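## 4. Looking after the flat mop pads

Before you put a fresh pad on your Nokilley floor mop, please take a few minutes with this section, even if you have owned mops all your life. Most of the calls that come in to Efe Chukwu at the service desk are about pads that went stiff or stopped gripping the plate, and nearly all of them go back to how the pad was washed and put away.

### 4.1 Before the first use

1. Take the pad out of its sleeve and give it a good shake over the sink or out on the porch. A new pad will always let go of a little fluff, and it's nicer to have it land there than on your clean kitchen floor.
2. Rinse it in lukewarm water until the water runs clear, and squeeze it out. Don't wring it like a dishcloth, as hard twisting pulls at the stitching along the border.
3. Lay it out flat and let it dry all the way through.
4. If you keep separate pads for separate rooms, mark each one near the end with a laundry pen. A number is plenty. Write small and let the ink sit overnight before the pad gets wet again.

**Note:** Musa Aliyu, who wrote the first version of this guide, liked to give the low numbers to the kitchen and the high ones to the bathrooms. You can do it any way you please, but do write your system down and tape it inside the closet door, or you'll be standing there in June wondering what on earth a 4 was for.

### 4.2 Laying out and checking a pad

Pick a clean, light-colored surface with enough room for the whole length of the pad. A counter or a table will do nicely. Smooth the pad from the middle toward the ends with the flat of your hand, and then run a fingertip slowly down each edge, feeling for hard spots, grit, or threads that have worked their way out. 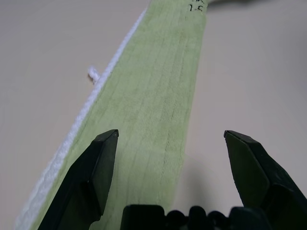
A loop that has come up can be left alone as long as it is short. If it is long enough to catch on a chair leg, snip it close with small sharp scissors, and please don't tug at it, however tempting that may be. One good pull can open up a whole row.

1. Check both long edges first, then the two ends.
2. Turn the pad over and check that the backing still feels rough and grippy. Pick out any hair or lint with an old comb.
3. Set aside any pad with a split seam. It can have a second life as a dusting cloth.

### 4.3 Washing

1. Shake out the dry dirt.
2. Wash warm, with a small amount of liquid detergent, together with other pads or cleaning cloths.
3. Hang the pad by one short end, or lay it over a rack.

**Caution:** Do not use fabric softener or dryer sheets. They coat the fibers, and the pad will push water along the floor instead of picking it up.

**Caution:** Never use bleach on colored pads, and never iron them.

### 4.4 Putting pads away

Store the pads flat or loosely rolled, and only when they are fully dry. A damp pad in a closed drawer will smell musty by the next cleaning day, and it may take two or three washes to get it fresh again.

Replacement pads are sold singly under part number 1392. The longer pad for the wide plate is part number 1864, and it will not fit the standard plate.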